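Jumiten Two-Arm Kit, Set-up Guide
Section 5: Clearing a Table

Revised May 2023

Read this section after you have finished Section 4 (Homing and Grip Check). Table clearing is the first chore in this guide where the kit handles things that have no fixed shape. Expect it to be slow.

5.1 What the kit can and cannot do

Table clearing is an assisted task in this release. The kit can pick up most light trash from a flat surface and drop it in a bin placed within reach. It cannot yet be left alone to do so. An adult must stay in the room with the stop button in hand.

In our own trials at the Karkinby test kitchen, a person cleared the table in 28 seconds. The kit needed more than 900 seconds for the same table and left the fruit peel behind. If you need a clean table before dinner, clear it yourself. If you want to find out which parts of the chore a machine can take over, continue.

Items that usually work: used tissues, empty cartons, folded wrappers, paper cups.

Items that sometimes work: clear plastic film, foil, peel, anything lying under something else.

Items to keep off the table: glass, knives, open drinks, batteries, medicine, anything you want to keep.

CAUTION: The kit does not know trash from belongings. A full package and an empty one can look the same to it. Take away anything of value before you start.

5.2 Preparing the table

1. Push chairs and stools in or move them out of the way of both arms.

2. If you use a tablecloth, clip it down at all four corners. Checked and striped cloths are fine. Lace and fringed cloths are not, as the finger pads catch in them.

3. Place the bin on the floor inside the marked drop area. Fit a liner and fold the top edge well over the rim.

4. Turn off any lamp that shines straight down on the table. Glare on plastic and foil is the most common cause of a missed grip.

5. Do not tidy the items into rows. The practice set is meant to be messy.

5.3 Recording practice grips by hand

Before the arms run on their own, you record grips with the two hand-held grippers. These have the same jaws as the arms. You need 21 good grips for each type of item.

1. Hold one gripper in each hand. Keep your fingers on the handle and clear of the side arms.

2. Start with soft items. Lower the open jaws over the item until the tips are just above the table.

3. Close the jaws slowly. Stop as soon as the item is held. Crushing a tissue flat does no harm, but the same squeeze will burst a carton that still has liquid in it.

4. Lift straight up to hand height and hold for a slow count of 5.

5. Carry the item to the bin and open the jaws fully. Wait for the item to fall before you pull back.

6. Press the green key to keep the grip or the gray key to throw it out.

Note: For stacked items, always record from the top down. If you pull a flat wrapper out from under a carton, the arms will learn to do that too, and they will do it with a full cup.

Note: Peiyu Tang, who wrote the first version of this procedure, recommends doing all the tissues in one sitting. Your hand settles into a steady speed and the grips come out more alike.

5.4 First run

1. Set speed to Low. Higher speeds are locked until ten runs have been logged.

2. Stand outside the reach of both arms and press Start.

3. Watch the first pick closely. If the jaws close on the cloth, press Stop, smooth the cloth, and start again from step 1.

4. Let the kit try each item twice. After the second miss it moves on. Do not hand it the item.

5. When the arms return to rest, press Stop before you reach over the table.

WARNING: Never take an item out of the jaws while the kit is powered. Press Stop and use the release lever.

5.5 Wiping down

The kit does not wipe tables. The Vaddale wiping pad is sold for floors and shelves and has not been approved for surfaces where food is served. Wipe the table by hand after every run, and clean the finger pads with a damp cloth. Sticky pads will hold on to tissue and film over the bin.
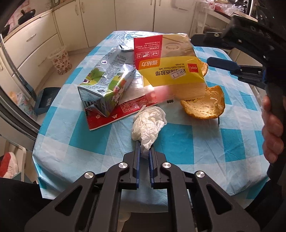
If a tissue stays stuck to a pad after the jaws open, run the Shake command once. If it is still there, press Stop, remove it by hand, and check the pad for juice or tape glue. Replace pads that feel tacky after cleaning. Spare pads are in the Jin accessory box, under the charger tray.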